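4. 手でやってみせる(ハンドヘルドグリッパによる教示)

本章では、Volis 教示キットのグリッパを両手に持ち、ロボットに覚えさせたい作業を人間が実演する手順を説明します。リモコンによる遠隔操作で教示する場合は第5章へ進んでください。両方を読む必要はありませんが、第5章を選んだ方の多くは後日この章に戻ってきます。

第3章の校正が済んでいない方は、ここで引き返してください。校正なしでも記録はできます。きれいに保存もされます。使えないだけです。

4.1 始める前に

(1) 左右のグリッパを充電器から外し、電源を入れます。マーカーキューブの表示灯が緑に点灯するまで待ちます。点滅は「準備中」です。点滅を「だいたい準備完了」と読む流儀が Peltalport の拠点で一時期はやりましたが、廃止されました。

(2) 胸部ユニットのベルトを締めます。画面は少し上向きに傾け、あごを引けば読める角度にします。深呼吸をして苦しければ締めすぎ、お辞儀をして画面が揺れれば緩すぎです。

(3) ケーブルを前腕に沿わせ、肘のところで少したるませます。腕をいっぱいに伸ばしても突っ張らないことを確かめてください。

(4) 頭部カメラを使う構成では、前髪と帽子のつばを視野から外します。前髪の動きを300回分学習したモデルは、前髪については非常に詳しくなります。

(5) 袖をまくるか、手首の締まった服を着ます。ひらひらした袖口はマーカーを隠します。

注意:グリッパのマーカー面に指を置かないでください。持ちやすい場所であることは設計者も認めています。

4.2 机の上を決める

(1) 作業に使う物だけを机に置きます。飲みかけのコーヒーは作業に使う物ではありません。コーヒーを運ぶ作業を教える場合も、飲みかけは避けてください。

(2) 物の初期位置は毎回少しずつ変えます。毎回同じ位置に置くと、ロボットは物を見ずに場所を覚えます。人間の新人にもよくあることですが、人間は空振りしたときに恥ずかしそうな顔をしてくれます。

(3) 物の向きも変えます。倒れた状態から始める回を混ぜるかどうかは、作業計画書で先に決めておきます。途中で思いついて混ぜると、あとで仕分ける人が困ります。たいていは本人です。

(4) 天板が光を強く反射するときは、照明の向きを変えるか、つや消しの敷物を使います。

4.3 1回分を記録する

(1) 両手のグリッパを開始位置に構え、指を閉じて2秒静止します。この静止が左右の時刻合わせに使われます。くしゃみが出そうな方は先に済ませてください。

(2) 右の親指ボタンを長押しして記録を開始します。胸部ユニットの中央に経過時間が表示されます。数字が動いていなければ、記録されていません。素晴らしい実演ほど、この状態で行われる傾向があります。

(3) 対象物に近づき、指を開いて挟み、持ち上げます。動きは普段の七割ほどの速さを目安にします。

(4) 使わないほうの手は、机の上で指を閉じたまま待機させます。下ろしてしまうとマーカーが頭部カメラの視野から外れ、左手だけ行方不明という記録になります。 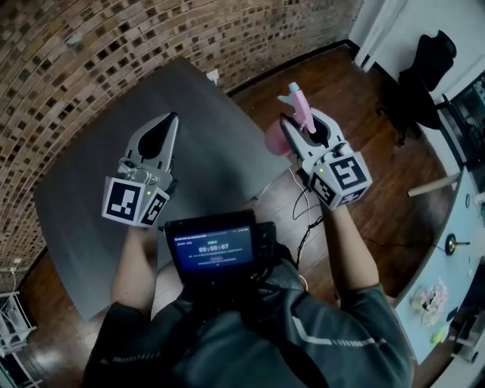 (5) 目標の場所に置き、指を完全に開いてから手を引きます。開ききる前に引くと、物がついてきます。ロボットはこれを「置くとはこういうことだ」と受け取ります。

(6) 開始位置に戻り、もう一度長押しして記録を終えます。

注記:1回の長さは最長40秒です。超えた分は自動で切り捨てられます。長い作業は第7章の方法で分割してください。早口ならぬ早手で押し込むと、後半だけ妙に焦るロボットができあがります。

4.4 やり直すとき

つかみ損ねたら、慌てて取り繕わず、次のどちらかを選びます。

自然に立て直せた場合:そのまま続け、終了後に「回復あり」の印を付けます。失敗から戻る動きは貴重です。わざと失敗する必要はありません。放っておいても足ります。

物が床に落ちた、手が引っかかった、電話に出た場合:記録を止め、「破棄」を選びます。床の物を拾う姿は学習に使いません。

注意:「破棄」は取り消せません。確認画面は一度だけ出ます。ボタンの並びが「保存」と逆になっている件については、Drakby 版ファームウェアからの伝統であり、要望は承っています。

4.5 両手を使う作業

受け渡し、押さえながら開ける、といった両手の作業では、次の点が加わります。

(1) どちらの手が先に動くかを決め、全員で統一します。作業者ごとに利き手の都合で変えると、ロボットは両方を同時に試そうとします。

(2) 受け渡しでは、受け取る側の指が閉じきってから、渡す側の指を開きます。間に一拍置いてください。一拍が長すぎると綱引きに見えますが、短すぎるよりはましです。

(3) グリッパ同士を向かい合わせるときは、手首を少し外へひねり、互いのマーカーを隠さないようにします。

手元カメラの映像は、作業者が見ている景色とはかなり違います。広角のため周辺は大きく曲がり、指の内側のパッドが手前に大きく入ります。確認画面で初めて見た方はレンズの故障を疑いますが、仕様です。 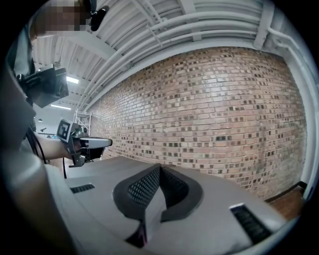 見るべき点は三つに絞ってかまいません。指先がどこを向いているか、挟む瞬間に対象物が指の間に入っているか、そして画面が服で埋まっていないか。自分の体が端に入る程度なら支障ありません。中央まで入ってきた場合は、肘を体から離し、グリッパをもう少し前で構えてください。

壁や天井が映り込むことも問題にはなりません。位置の推定には、模様のある壁のほうがむしろ役立ちます。真っ白な部屋は見学者には好評ですが、カメラには不評です。

4.6 休憩と交代

腕は思ったより早く疲れます。疲れた腕の実演は、手首が下がり、置き方が雑になり、最後には放り投げに近づきます。Lynch の試験室で行った最初の収集では、後半の23回がすべて「やや投げやり」と判定されました。この判定区分は当時まだ存在せず、その日のうちに新設されました。

(1) 15分ごとにグリッパを架台に戻し、肩を回します。

(2) 交代するときは、胸部ユニットのベルトを次の人に合わせて締め直し、設定画面で作業者番号を変更します。番号を変え忘れると、ある人の作業スタイルが昼過ぎに突然変わったという記録が残ります。

(3) 再開後の最初の1回は練習とし、破棄します。

4.7 記録の確認と書き出し

(1) 胸部ユニットを架台に載せ、一覧を開きます。各記録の横に左右の追跡率が出ます。

(2) 追跡率が赤い記録を再生し、原因を確かめます。多い順に、マーカーを手で隠した、腕が視野の外へ出た、ケーブルが前を横切った、です。

(3) 印の付いていない記録に「成功」「回復あり」「失敗」のいずれかを付けます。迷ったら「失敗」にしてください。迷った末の「成功」は、ロボットが後日、大勢の前で再現します。

(4) 書き出し先を選び、「まとめて転送」を押します。転送中はユニットの電源を切らないでください。

エラー 223 が出たら、左右のグリッパの時刻がずれています。両方の電源を入れ直し、4.3 の(1)からやり直します。静止の2秒を省いたときに出るエラーです。省いていないという方も、一度ゆっくり数えてみてください。

転送の済んだ記録を本体から消すのは、受信側で件数を照合したあとにします。本章の手順を監修した Aníbal Guzmán は、日曜日に出勤して丸一日分を録り直した経験から、この一文を太字にするよう求めました。本マニュアルの書式に太字はないため、二度書きます。消すのは、照合のあとにします。

書き出した記録で学習を始める手順は第8章、実機に動作を再生させる前の安全確認は第9章を参照してください。順番は8、9です。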